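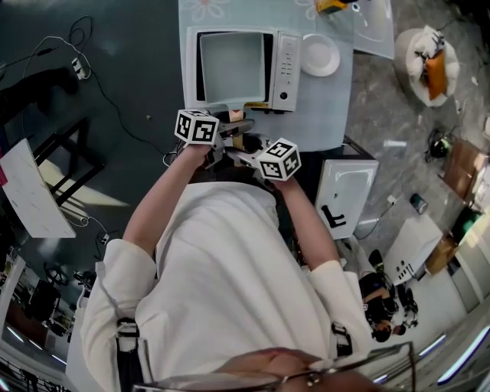
Anathi Le Roux wrote:
A microwave belongs on its own wall outlet, and I would settle that before spending any more time on bench heights. Rated output is the cooking figure. Input is higher, sometimes by half again, and people size their wiring off the number on the front of the box. If a kettle is going on the same circuit you need to add the two together and compare the total with the breaker.

Posted Mar 21, 2021

Aslı Erdem wrote:
Agreed on input versus output. The rating plate on ours is on the back and I'll copy the input figure down when I next have it turned around. The kettle is 2000 W, so the two together on one circuit is marginal at best. The Gachanja building has two circuits on the side where the kitchenette is going, and the plan is kettle on one, microwave and bar fridge on the other.

To restate the original question, as the first page has drifted a fair way: it's a 26 litre Jetov microwave, going on the pale blue table for now and later on a fixed bench. Small sink alongside, with a black tap. What I want to know is

1. how far from the sink the oven should sit
2. whether to put it at bench height or on a shelf
3. whether anyone has long-term experience with a rectangular tray in the cavity, and how evenly it heats

The third is the one I can't find anything useful on. Everything written on the subject assumes a round glass turntable.

flatpack_ferret wrote:
On 3. It depends on how the oven distributes the energy, and you can't tell that from the tray. Some ovens have a flat ceramic floor with a rotating stirrer or antenna under it. In those, nothing on the floor needs to move, so a rectangular dish that fills the cavity is fine. Others have a motor spindle under the floor and expect the load to rotate. Put a rectangular tray in one of those and either it fouls the walls when it turns, or it sits still and you get hot and cold bands.

Check the floor of the cavity. Spindle or no spindle. If there is a spindle, use a round plate.

Ingvar Hallgrímsson wrote:
Disagree with the last line. I ran a spindle oven with a fixed tray in a staff room for nine years. You stop it halfway, turn the dish end for end, and start it again. The banding is a few centimetres wide and a stir takes care of it. Where it does matter is defrosting, where the edges start cooking while the middle is still a brick.

Do the marshmallow test if you want to see the pattern. One layer of marshmallows across the tray, medium power, watch through the door and stop when the first ones swell. The ones that swell are your hot spots.

flatpack_ferret wrote:
Nine years of turning the dish by hand is a workaround. It will do in a staff room where everyone knows the routine. In a shared space you will get people putting a lasagne in, pressing start and walking off. Also worth checking whether the tray is microwave safe in the first place. Pale plastic trays from the storage aisle get sold for all sorts of things, and some of them soften well below the temperature of hot fat. Look for a marking on the underside.

Aslı Erdem wrote:
Will look for both, the spindle and the marking. The tray is light grey and I didn't buy it, so I can't say what it's made of. Round white plate is the fallback.

Marshmallow test noted. I may use damp thermal fax paper instead, there is a roll of it in the cupboard and no other use for it.

Anathi Le Roux wrote:
On 1. There are rules on how close an outlet can be to a basin and they depend on where you are and the volume of the basin, so ask the electrician and don't take a figure from a forum. For the oven itself I work on splash and on where the hot dish goes. You want a clear landing spot next to the door opening, wide enough for a dinner plate, and that spot should not be the sink. If the sink is on the control side, people lift a hot bowl out and swing it over the tap.

With the controls on the right, as on yours, I would put the landing spot on the right and the sink beyond it.

mitre10past4 wrote:
Opposite here. Door nearly always hinges on the left with the panel on the right, so once it is open the right-hand side is the clear side, I'll give you that. But in a short run of bench the clear side is also where everyone leaves the cutting board and the tea bags. I moved our sink to the clear side on purpose. Spills go straight in. A drainer beside the basin does duty as the landing spot.

Anathi Le Roux wrote:
A drainer is a landing spot, so we are proposing the same thing with different labels. A bare rectangular basin with no drainer is a different matter.

Aslı Erdem wrote:
It's a bare rectangular basin, a small Bullari. No drainer. So I'd be adding a strip of bench between the two.

Vusumuzi Dlamini wrote:
On 2, bench height. Shelf mounting above shoulder level means lifting hot liquid down past your face. It also means the buttons are fine for tall people and unreadable for short ones. The knob is usually at the bottom of the panel, which suits bench height, and low-vision users will find a knob well before they find the right button in a block of small ones. Put a dot of raised paint at the one-minute mark if it is the kind with a fixed scale. It won't help if the knob spins freely and reads out on a display.

Second point. If it is going on a light table in the meantime, check the table doesn't rock. Door springs are stiff on a new oven and people yank them. A thin rubber mat under the feet stops the creep.

Ingvar Hallgrímsson wrote:
Mat under the feet only, and not so big that it covers vents on the underside. I have seen that done and the oven cut out on thermal protection every lunchtime for a month.

Aslı Erdem wrote:
Fine, bench height. Mat cut to the feet.

Next problem is the position within the room. I have two candidate spots, one against the wall under the mezzanine and one out in the open part. Plevard have quoted on the joinery for either and there isn't much in it.

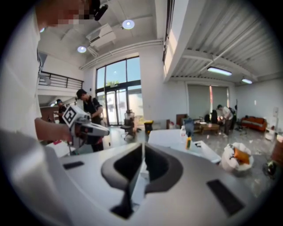
Steam and smell are the deciding factors for me, as there will be no rangehood and no duct. Under the mezzanine the ceiling is low and the moisture has nowhere to go. In the open part it rises a long way before it meets anything cold, and the beams and pipes up there are painted white, so I'd expect to see any staining early. The air conditioner is mounted high on the wall on that side as well. What I don't know is whether it would carry the smell of reheated curry through the whole hall or dilute it to nothing. The other consideration is the thick white column. If the bench backed onto it I could run conduit down the face and skip the long run from the wall.

mitre10past4 wrote:
Recirculating split systems don't remove smell, they distribute it. The filter catches lint. For moisture it will help in cooling mode and do very little in heating mode. I would go under the mezzanine and accept a small fan.

flatpack_ferret wrote:
A microwave puts out a trivial amount of steam compared with a cooktop. I wouldn't choose a location on that basis. Choose it on plumbing. Your sink needs a fall on the waste pipe and a bench in the middle of an open floor means either cutting the slab or pumping. Pumps block.

Vusumuzi Dlamini wrote:
Seconding the plumbing. Also find out whether that column is carrying the mezzanine or the roof before anyone fixes anything to it with masonry anchors. Surface conduit can go on with straps and light fixings, but get that in writing from whoever manages the building.

Anathi Le Roux wrote:
Under the mezzanine, sink nearest the existing waste, then a strip of bench, then the oven with its own outlet at the back. Put the task lighting on a separate switch. It will be dim under there whatever the lights in the main ceiling are doing.

Aslı Erdem wrote:
The existing waste is on the mezzanine side, so that decides it. I'll ask Plevard to requote with the strip of bench included and an outlet behind the oven. Fan to be confirmed.

Checked the tray in the meantime. There is a spindle, and no marking on the underside. Going back to the round plate until I find something suitable.

Ingvar Hallgrímsson wrote:
Still worth doing the marshmallows. Run them on the plate as well and compare.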